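Section 2: Setting Up Your Berge Bookbinding Kit

Parts, table, press, and your first sewn book
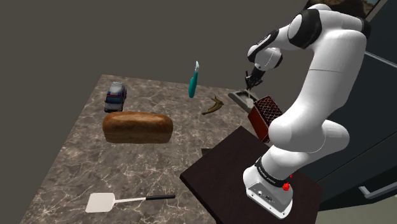
Bookbinding takes up more table than you'd think, and most of it goes to things you put down for a second and then need right back. Before you open the thread or mix any paste, pick your spot and decide where the small stuff will live. Needles, the awl, the bone folder and the bag of wing nuts all need one home. A gray tray toward the back right of the table, like the one shown, does the job nicely, and it can stay put even when the rest of the surface is cluttered. If you're left-handed, try it at the back left and see how it feels. Keep the front of the table for folding, where you'll want a clear strip at least as wide as your largest sheet laid open.

2.1 Check the parts

Lay everything out and match it against the card in the lid. You should have:

Two press boards, maple
Four bolts with wing nuts and washers
One Aren sewing frame, in three pieces, with its hooks
One spool of Zilon waxed linen thread
One packet of Cellness dry paste
Bone folder, awl, two needles, brush
One pack of text paper and two cover boards
Cloth strip for the spine

If the bolts are missing, ask for part 452 when you write in. The wing nuts and washers come with it, so you don't need to order them separately.

Note: The linen thread has a faint honey smell from the wax. I love it, but it does get into everything in the box, including this booklet.

2.2 Put the press together

1. Wipe both boards with a dry cloth. Sawdust likes to hide in the bolt holes, so blow those out too.

2. Run a fingertip along the inside faces. If you feel a rough patch, go over it lightly with 600 grit paper, following the grain, and wipe again.

3. Set the lower board on the table with the countersunk side facing down. Push the four bolts up through it from underneath.

4. Drop the upper board over the bolts. It should slide down under its own weight. If it sticks at one corner, lift it off, turn it end for end and try again.

5. Add a washer and a wing nut to each bolt and turn them a few times by hand.

Caution: Hand-tighten only. Pliers will crush the wood under the washers, and a dented board leaves its dent in every cover you press after that.

2.3 Put up the sewing frame

1. Stand the two uprights in the base and turn them until they stop.

2. Slide the crossbar down over the uprights, hooks facing you.

3. Cut three lengths of cord and tie one to each hook. Pass the other ends through the slot in the base and fasten them with the keys.

4. Raise the crossbar until the cords give a low note when you pluck them. Yes, pluck them! It's the quickest way to tell whether all three are at the same tension.

You can skip the frame for a thin pamphlet. For anything with more than five or six sections, please use it. The difference in the finished spine is wonderful, and sewing gets a whole lot faster once your hands learn the rhythm.

2.4 Mix the paste

1. Pour 500 ml of cold water into a saucepan.

2. Sprinkle in the Cellness packet a little at a time, whisking as you go. Lumps are much easier to deal with now than later.

3. Warm it over low heat, still whisking, until it turns from milky to glassy. Take it off the heat right then.

4. Let it cool completely with a circle of wax paper pressed onto the surface.

5. Push it through a strainer into a clean jar.

It should brush out like thin yogurt. Too thick? Work in cold water by the spoonful. Too thin? Leave the lid off for an hour and stir.

Caution: The paste contains wheat. It keeps for a few days in the refrigerator. Label the jar, and throw it out at the first sour smell or spot of mold.

2.5 Fold and punch your first sections

1. Find the grain of your paper. Bend a sheet gently one way, then the other, without creasing it. The easier bend runs with the grain, and your fold should go that way too.

2. Fold four sheets together, bringing the short edges to meet. With the paper in the kit, the finished page stands 11 inches tall before trimming.

3. Hold the corners even and draw the bone folder along the fold, once, from the middle outward each way.

4. Repeat until you have eight sections. Stack them with the folds together and tap them level.

5. Put the stack in the press, tighten the nuts evenly, and leave it overnight. Skipping this gives you a puffy book that never quite closes.

6. Next morning, open each section flat in the paper cradle and punch through the fold at the marks on the template. Keep the awl at the same angle all the way down.

Note: Paper moves with the weather. In our shop a stack folded in a damp April can look a little wavy by July. A night back in the press usually calms it.

2.6 Before you sew

Thread a needle with a piece as long as your outstretched arm, plus a hand. Longer thread tangles, and joining on a new length is easy (see the weaver's knot in Section 3). Keep your first section face down against the cords, with its holes lined up, and make sure the head of the book is on the same side every time. A small pencil tick at the top of each fold helps a lot here.

My own first book had section four upside down, and I only noticed after the covers were on. I still use it for recipes. Yours can be a little crooked too, and you'll already be planning the second one before the paste dries.

Lyle Brannigan
Berge Bindery

Continue to Section 3: Sewing on Cords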